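Plums vs. oranges for a snack drawer?

tessa_m40
I share a room at the Palma guesthouse through August and want to keep fruit without a fridge. Do I go oranges or plums? The shop in Drirnar has both and I always buy too much.

pipwick
Oranges, easy! Mine keep way longer than plums, and they don't mind getting squashed in a bag (ask me about the plum I sat on).

oldbarge
Disagree. Peel everywhere, sticky hands, whole room smells like a cleaning product. Buy three plums, eat three plums, go back for more.

pipwick
Three plums is not a snack drawer lol. I'd get both and eat the plums first. 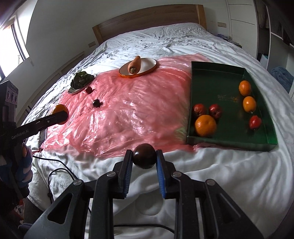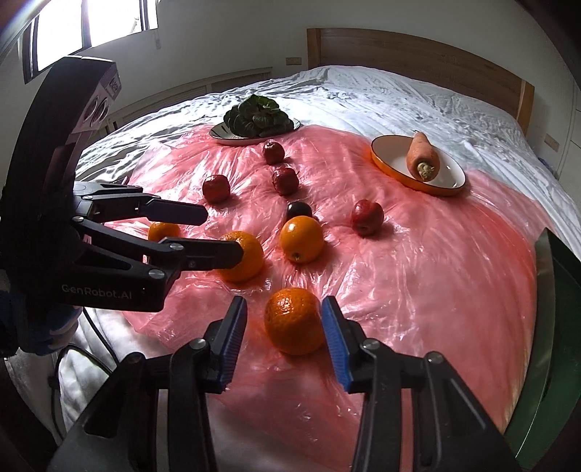

Oranges and a dark plum, on the bed

tessa_m40
Okay, both it is. Does it matter if they sit together?

oldbarge
Keep apples away from them, that's my only rule. My aunt's 1964 cookbook says so and I've never tested it.

jomfan121
I've kept apples in with oranges for years, no trouble. Check for soft ones every morning and you're fine.

Related threads
Best bakery in Sekau?
Jomeck lunch boxes, worth it?
Bread going stale overnight

Last updated: August
Contact | Copyright | Back to top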